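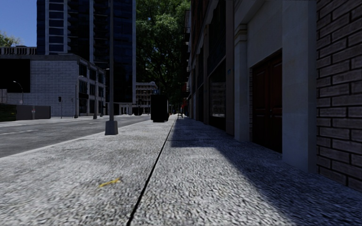

**Remote drivers wanted: sidewalk demonstrations in simulation (Vekness, paid, part-time)**

Vekness is looking for people to drive a simulated delivery robot along simulated sidewalks with a game controller, from home, so that a navigation policy can be trained on what they do. If you have read other ads for this kind of work, you will have seen promises about shaping the future of cities. We would like to hire people who find that sort of thing tiresome.

**What you would be doing**

You get a start point, a goal some way down the street, and the robot's forward view. You steer it there. Then you do it again from a slightly different start, with the sun somewhere else. A session is two hours with a break in the middle, and most of it is dull. Stretches of open paving are over quickly. Lamp post bases, curbs and recessed doorways take more care, and hard-edged shadows are worth slowing down for if you can't tell what is in them. Drive the way you would if a real machine and a real ankle were involved.

Everything runs in Haslam, our street simulator. It is decent at buildings and pavement and poor at people. Textures get coarse close up, and small objects on the ground can be hard to identify. If you don't know what something is, go around it and press the flag button. Please don't guess.

**What we don't know yet**

Whether any of this works well enough to matter. Our last policy, trained on 200 demonstrations from our own engineers, drove like our engineers: straight down the middle, no hesitation, and very badly once it drifted near a curb. It had never been shown how to get back. We think a wider mix of drivers will help, and that recoveries will help more than clean runs. That is a hunch with one small experiment behind it. A good result in Haslam also says little about a wet street in the real world, and we won't be telling anyone it does.

So we will ask you for two kinds of run:

- **Ordinary runs.** Start to goal at your own pace. Slow is fine.
- **Recovery runs.** We put the robot somewhere awkward, such as angled at a curb or nosed up to a wall, and you get it out.

A run where you hit something is still kept and labeled. You are paid for it like any other. Don't restart to make yourself look good, as it ruins the data and we can see the restarts in the log.

**Who should apply**

Adults with a steady internet connection, a computer that can handle video streaming, and a standard two-stick controller. You need no robotics background. Heavy gaming experience is welcome but not a plus, as very fast drivers tend to cut corners. If first-person views on a screen make you queasy, this job will too.

We have 7 places. Work is scheduled in blocks you choose a week ahead. Training is one paid session, after which either side can walk away.

**What you give us**

Your stick inputs, the simulator state and your flags. No webcam, no microphone. The runs may be shared with our research partner, Vastomari, under a driver number without your name. Once a run has gone into a training set we can't pull it back out of a model, so think about that before you sign.

**How to apply**

Use the form on the Vekness jobs page by 7/30/22. Skip the cover letter. Tell us which hours you could work and describe one time a machine did something stupid in front of you and what you did next. A paragraph is plenty.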